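Jerka thread, 8/26/18

1/4
Spent the whole afternoon driving the arm by remote for Kosero – my thumbs are toast. We're up to 104 demos now and I can finally do a pinch without holding my breath. Thin, tall things are still the worst! Both fingertips have to come in at the same height or I start over.
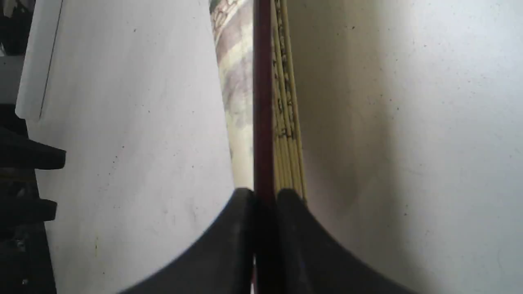 2/4
Stuff I keep telling myself: go slow on the last bit. Don't squeeze and lift in one move. If you fumble, dump the take – the robot copies your panic too (ask me how I know).

3/4
Somebody asked why not just grab the arm and move it by hand. We did that back in February at Quintero and it was way easier to learn, but my own arm kept getting in the way of the cameras. Remote is clumsier and I still like it better.
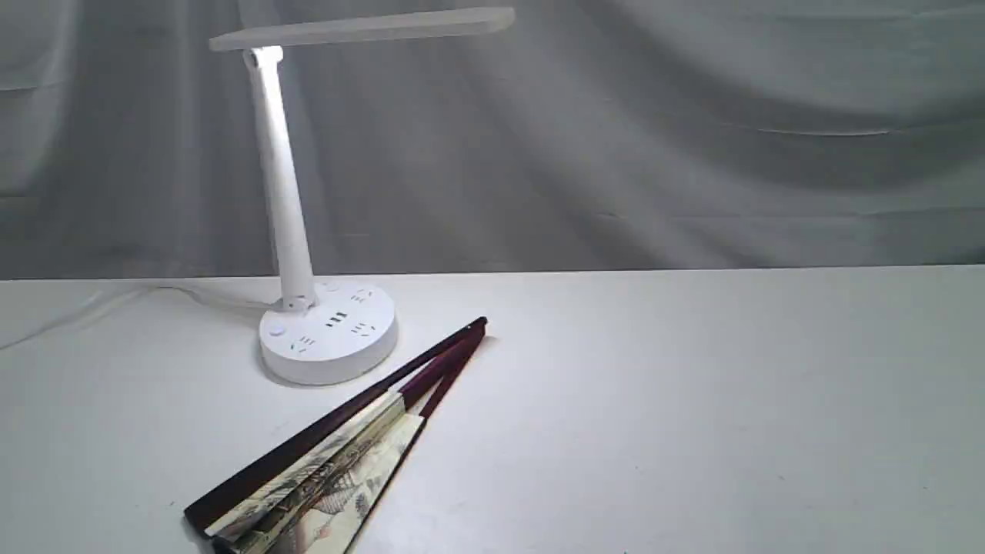

Desk lamp and folding fan, white table, gray cloth.

4/4
Fans are sneaky hard, btw. All those ribs and pleats, and I never come in at the right angle on the first try. More tomorrow if my thumbs recover.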